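Jureck Street Seed Library: Frequently Asked Questions

Last updated 2021-12-25, on a day when the person updating it was avoiding relatives.

What is a seed library?

A set of drawers full of seeds. You take some home in spring, grow them, and bring some of the results back in the fall. Unlike the other kind of library, we do not want the same item returned, and if you manage to return the same item we will have questions about your gardening.

Where are you?

Ground floor of the Cadow Building, past the stairs, second door. The first door is a dentist. They have been very patient.

Do I need a card?

No. Write your name and what you took in the green ledger. Please write it so that another human can read it. We have a borrower on record as either "Nora" or "Nova" or possibly "Mow," and she owes us some excellent pole beans.

How much can I take?

Up to 30 packets per household per year. Most packets hold enough for one short row. If you are planting a field, you want the feed store in Nodov, and they will be glad to see you.
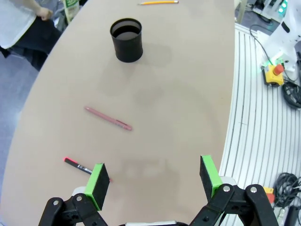
The limit covers flowers and herbs too. People sometimes feel that herbs shouldn't count. They count.

What do you have right now?

As of the last inventory, 344 varieties, heavy on tomatoes, beans and squash, light on anything that takes two years to set seed. We are always short of onions, carrots and parsnips. We have more zucchini than the county could eat, and please don't bring us any more.

Will the seeds sprout?

Most of them, probably. Oksana Mykhailiuk runs germination tests each winter on damp paper towels, and lots that do poorly get a red dot on the packet. Sow those thickly. Lots that do very poorly go to the compost, where they sprout at once.

Which seeds are easiest to save?

Beans, peas, lettuce and tomatoes. They mostly pollinate themselves, so the children look like the parents. Let bean pods go brown and rattly on the plant before you pick them. For tomatoes, squeeze the pulp into a jar with a little water, leave it a few days until it smells like a mistake, then rinse and dry the seeds on a plate. Use a plate and not a paper towel, unless you would like to donate a paper towel.

Can I save seed from squash?

You can, but squash of the same species cross with each other freely, and with your neighbor's. Two summers ago we handed out what the label said was acorn squash. By July it was clear that it was something else — large, warty and with very little flavor. It has since been named the Uddin Surprise, after the garden where it was first noticed, and it is not in the catalog.

What about hybrids?

Seeds marked F1 on the original packet won't come true. We don't take them.

How should I bring seeds back?

Dry, clean and labeled with the variety, the year and your name. "Red ones" is not a variety. Paper envelopes are best. Plastic bags trap moisture, and we have opened some we would like to forget.

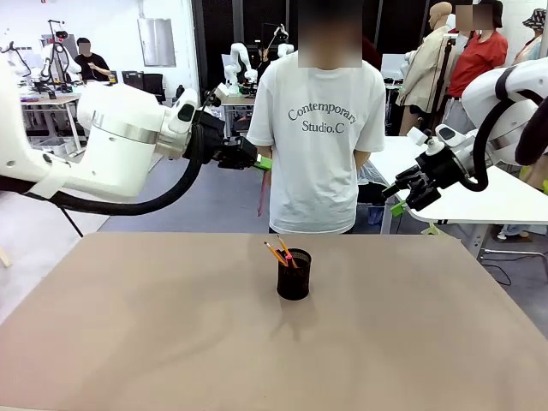
What if my crop failed?

Then you owe us nothing, and you have our sympathy. Tell us what happened if you like. Přemysl Mikuš keeps a notebook of failures by cause, and slugs are well ahead of everything else.

Can I donate store-bought packets?

Yes, if they are unopened and less than three years old. Someone once left us a shoebox of packets older than the building's wiring. We planted a few for fun and got one radish.

Do you give gardening advice?

Constantly — it's stopping us that takes effort. Any two of us will give you different dates for planting peas, so pick the person you like better.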